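Simulated bimanual demos: policy stalls after the reach, wrist views mostly wall or slab

asked by gridlatch

I am collecting teleoperated demonstrations in simulation for a two-arm mobile robot. The task set is household tidying in randomized rooms. So far I have 248 demonstrations that I kept out of 410 attempts, all from one operator (me), recorded through the Nolleleck teleop bridge and exported with Detlow 3.

Each episode stores a forward view showing both arms plus wrist views, all at the same rate as the joint states. The policy is a plain imitation model predicting chunks of joint targets. Training loss looks normal. In rollout the arms reach into the room, stop short, and the grippers open and close without committing.

Stills from the one room layout where it fails most:

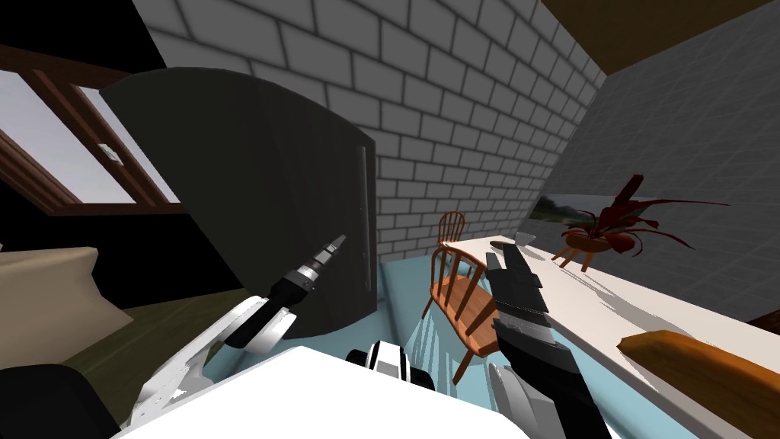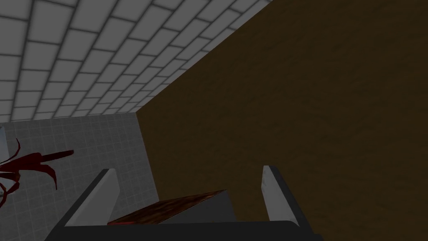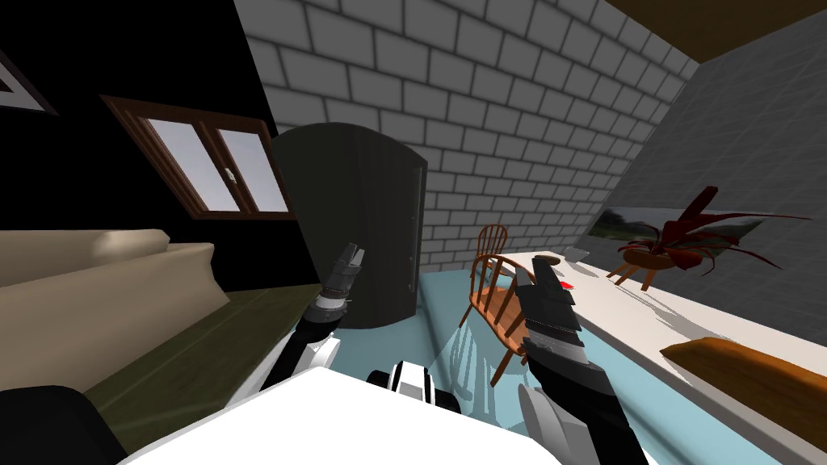
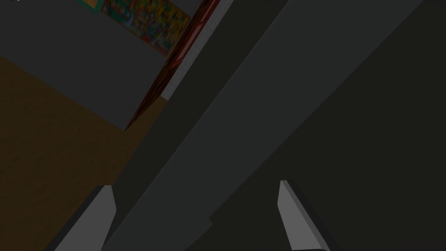 Lighting and textures are randomized per episode, furniture position only slightly. I have tried a longer action chunk and a lower learning rate. Neither changed the stall. Before I record another batch I would like to know whether the data is the likely cause and what to record differently. Discarding the wrist views is possible, but I would prefer to keep them for the grasp phase.

benedetti_rig

I would look at the data first. Two things to check.

1. Idle time. A single operator working over a bridge pauses before every grasp to line things up. If those pauses are in the export, the model sees a large number of frames where the correct action is "stay where you are," and it learns that very well. Plot joint speed for 21 random episodes. If there is a flat section between the reach and the close in most of them, trim it to a few frames and retrain before recording anything new. This costs you an afternoon.

2. Wrist view content during the reach. With the hand tilted that far, a wrist camera can be looking at flat surfaces for long stretches, with little to tell one position from another. The network then has to rely on the forward view and joint states, and if you normalize or drop views unevenly it may not. Keep the wrist views, but apply dropout to them per episode during training so the forward view has to carry the reach.

Also look at your 162 rejected attempts. If you threw out everything with a missed first grasp, the set contains no recoveries, and a policy that drifts slightly has nothing to copy. Put back the ones where you missed and then finished the task. Cut the miss itself if you want, keep the correction.

For the next batch, vary the starting arm pose and the base position much more than the textures. Texture changes are cheap, and in my runs they did little for this kind of failure.

tuftedloop

had the same stall with Gosunau arms in sim. for me it was timestamps, the images were a few steps behind the joint states after export. check that before you rerecord anything. also are your chairs supposed to tip over like that, mine did when the collision meshes were bad

gridlatch

Timestamps are aligned; I compared gripper closure in the images against the joint log. The chairs are dynamic bodies and I have not checked their meshes.

The speed plots do show the flat section, in 17 of the 21 episodes. I have trimmed those and am retraining now with view dropout on. The rejected attempts are still on disk, so I will sort out the recoveries next.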